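Wodis manipulation software, weekly meeting
Minutes
Room: Bolton, 10 a.m.
Notes from last week accepted with no changes.

1. Simulator build

Build 1096 is now the default for everyone. Build 1087 stays on the server until the Zermont comparison runs are finished. The step size setting was renamed in 1096, and old config files fail without a warning. The tooling group will add a check at load time.

2. Grasp planner, bowl task

The planner still ranks rim grasps by distance from the wrist and ignores how far the bowl is tilted. We went through the wrist view from the kitchen set at the step under discussion, with the bowl tipped and its opening toward the camera.

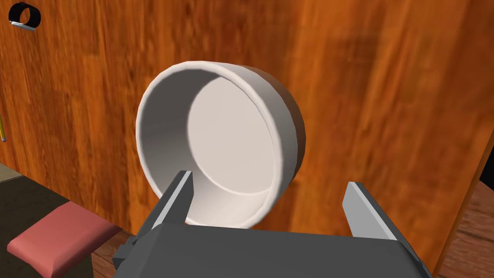

At this step there is an open gap between the right finger and the bowl. The planner log marks the grasp as closed. Agreed that the closed flag should come from contact on both fingers and that finger travel alone is not enough. The control group will make the change on a branch and rerun the bowl set, 678 episodes, before merging.

3. Perception

White objects with soft shading are giving weak edges in the segmentation output. Proposal to train with more lighting variation was discussed. No decision. The perception group will bring mask scores per object class to the next meeting.

4. Replay tool

Scrubbing backward drops the joint state overlay. Fix is in review. Request to show planner scores next to the wrist view was accepted as low priority.

5. Compute

The Bhutto cluster is down Sunday for a disk swap. Long jobs should be checkpointed before then. Limit stays at 6 jobs per user.

Open actions
Config check at load: tooling
Two-finger contact flag and rerun: control
Mask scores by class: perception

Next meeting same time, same room.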